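Power strip

Last updated: September 30, 2019

A power strip (in Australia usually a power board, in Canada often a power bar) is a row of electrical sockets set in one long housing and joined by a flexible cord to a single wall outlet. It lets several things be plugged in where the wall only offers room for one or two, and there can hardly be a home, office or classroom left that doesn't have at least one of them lying on a table or hiding under it. The word "multibox" is heard as well, and older people in some districts will simply say "the extension", which causes a certain amount of confusion at the hardware store.

Parts and layout

Whatever the colour or the maker, the parts are much the same. The housing is a long plastic shell, generally in two halves screwed or clipped together, with strips of brass or copper alloy running the length of it inside. These strips, called bus bars, carry the current past each socket in turn, and spring contacts rise from them to grip the pins of the plug. The cord enters at one end through a collar of softer plastic, the strain relief, whose whole job is to keep a tug on the cord from reaching the joints inside. 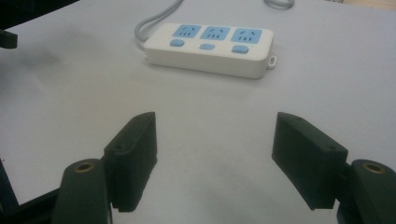

Cord length is the thing most buyers forget to look at until they are home again, kneeling behind a bookcase with a plug that falls short of the wall. A cord of 2 metres suits most desks quite comfortably. Longer ones are sold, and they are handy in a shed or a hall, but the extra length has to be put somewhere, and a tight coil under a rug is a poor place for it because the heat can't get away. It is far better to let the spare cord lie in wide, easy loops behind the furniture.

Switches

The simplest boards have no switch at all and are live whenever the wall outlet is on. Others have one master switch, often with a small lamp in it, which turns everything off together. A third sort gives every socket a switch of its own, so that the desk lamp can be turned off while the computer beside it carries on undisturbed. Individually switched boards cost a little more and are well worth having wherever people are in the habit of leaving chargers in.

The writer Halina Kubiak, in her cheerful household handbook The Tidy Cord, recommends putting the things that must stay on (the modem, the clock, the fish tank) at the cord end and the things that come and go at the far end, where the hand naturally reaches. She also suggests labelling the plugs themselves, not the board, as plugs have a way of wandering from one socket to another over the months.
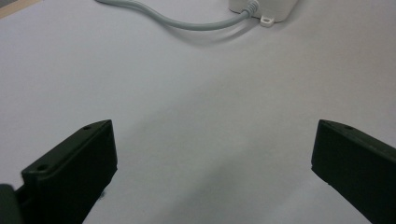 Placement on a desk or bench

Boards are kept on the floor, fixed to the underside of a desk, or laid on top at the back. The floor is the commonest choice and probably the worst, for that is where the dust, the mop and the spilled tea all end up. Fixing one underneath keeps the surface lovely and clear but makes the switches a nuisance to reach, particularly for anyone with a sore back. Laying the board on the desktop toward the rear edge is a fair compromise for people who plug and unplug things all day long.

Irina Zamfir fitted out the reading room of the Macedo library this way, with 200 seats at long pale tables, and wrote afterwards that the complaints about crawling for an outlet had stopped by March. Her one regret was the cords, which she would have liked to bring up through the tables instead of over the back.
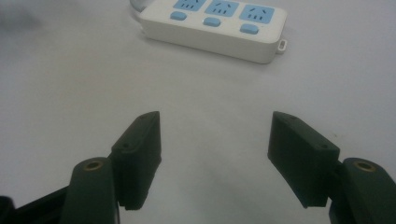
Socket patterns differ from country to country, and this is the chief reason a board bought on holiday may be of little use at home. Australian boards take flat pins, two of them slanted, with an upright earth pin below. Canadian ones take two parallel blades and a round earth pin. Boards of the Chinese style often make room for two kinds of plug in the same panel, one needing three pins and one needing two, and that accounts for the mixture of angled and straight slits in the pale blue panels of the white strip. Where colour is used like this, the switches are frequently moulded to match, and here each panel has a button of the same blue in front of it. A slot that happens to accept a foreign plug does not alter the voltage, so the label on the appliance should always be read first.

Load and safe use

Every board carries a rating, moulded or printed on the housing, and the total drawn by everything plugged in must stay below it. Lamps, phones and laptops use very little. Heaters, kettles and toasters use a great deal, and each should have a wall outlet to itself. One board should never be plugged into another. A housing that feels hot, a plug that sits loosely or a brown mark near a slot all mean the board has come to the end of its life and should be replaced, however sturdy it may look.

Cleaning is done with the board unplugged at the wall, using a dry cloth and a soft brush for the slots. Sprays should be kept well away. 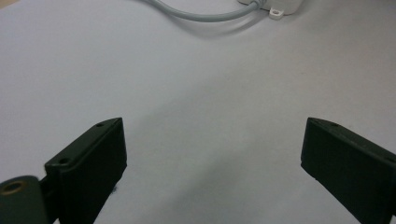
See also

Extension cord
Surge protector
Cable tidy
Wall outlet

629 shares | 3 comments
Contact us | Copyright Tultmont Household Encyclopedia | Back to top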